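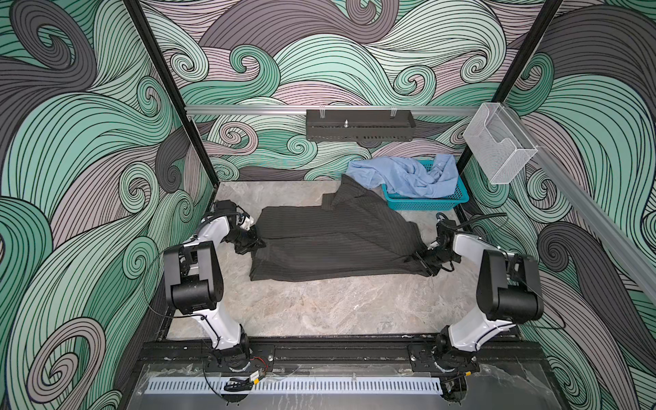 4.2 Late registration and the second witness

What surprised us most, and pleased us most, was how much of the work of proving a birth happens well away from the registry counter. Of the 50 families we spoke to in Lu, 18 had a child whose birth was entered late, and almost all of them could describe the process in lovely detail: which clerk to ask for, which form came back, who had to be fetched to sign it. The law asks for a hospital slip or two adult witnesses. In practice the second witness is the whole story!

Figure 1. Work area enclosed by patterned wall panels, with a black perforated tray mounted on the rear rail.

A first witness is easy to find, usually a grandmother or an aunt. The second must come from outside the household, must hold a valid identity card and must be free on a working morning, and that is where cases stall. In nine of the late entries the parents had gone home at least once because their chosen neighbour's card had expired. Latifa Helmy, who carried out the interviews with Hicham Morsy, heard of one street where the same retired bus driver had signed for four different families (he kept his card in a plastic sleeve by the door, ready to go).

We find this exciting for the wider argument of the paper. Güneş treats the certificate as something the state hands down, and Hajji's reply puts the weight on the clerk's discretion. Both are right as far as they go, but our material brings in a third party who appears in neither account. The witness lends the child a little of their own legal standing, and can only do so while their own papers are in order. One expired card can hold up a birth certificate, then a school place, then a vaccination booklet.

The rule on witnesses was relaxed in January, after our interviews had ended, so we cannot say how families are finding the new form. Section 4.3 turns to the clerks' side of the counter.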